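Game Production 207
Week 8 handout: Moving a finished game to a second platform
Instructor: Janelle Enriquez

Read this before lab. The port plan for your group project is due Friday, November 15, 2019, at the start of class.

What counts as a port

A port takes a game that already runs on one system and makes it run on another with the same rules and content. A remaster changes the art or sound. A remake rebuilds the game. Stores mix these words up all the time. In this course we use them as defined here.

Frame budget

At 60 frames per second you have a little under 17 milliseconds for each frame. Game logic, physics, drawing and audio all come out of that. If the second platform has a slower processor, find out which of these is over budget before you cut anything. Groups often shrink textures first and then learn that the time was going to pathfinding.

Our case is Skedia, the side-scrolling puzzle game by Helberg. The PC version loaded each level whole. The handheld version splits every level into rooms and keeps 2 in memory, the current one and the next one. Doors were given a short opening animation to cover the load.

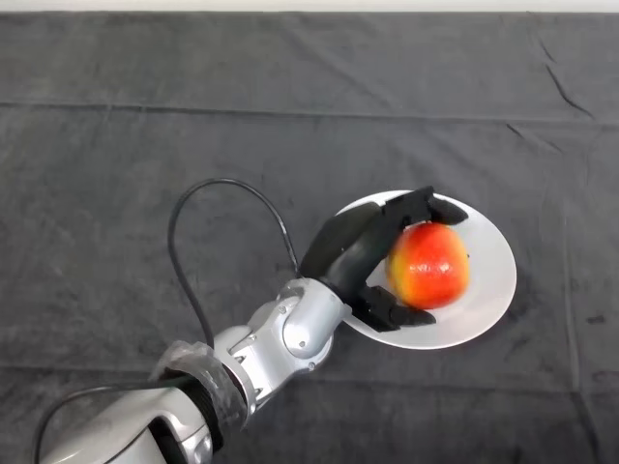
Rodel Magbanua objected in last week's section that the door animation changes how the game plays, so by our own definition the handheld Skedia isn't a pure port. It's a fair point. Speedrunners keep separate boards for the two versions. Use the word "port" in your plan, but list every change a player could notice.

Controls

Make a table of every input on the first platform and its match on the second. Mark anything that has no match. Mouse aiming is the usual problem. Delen's answer was a slow stick with snap-to-target, plus a menu option to turn the snap off.

Text size

Check all menus at arm's length on the smallest screen you support. Subtitles too.

For lab

Bring a build that runs, your input table, and one profiler capture from your busiest level. Padilla chapter on memory is optional until January.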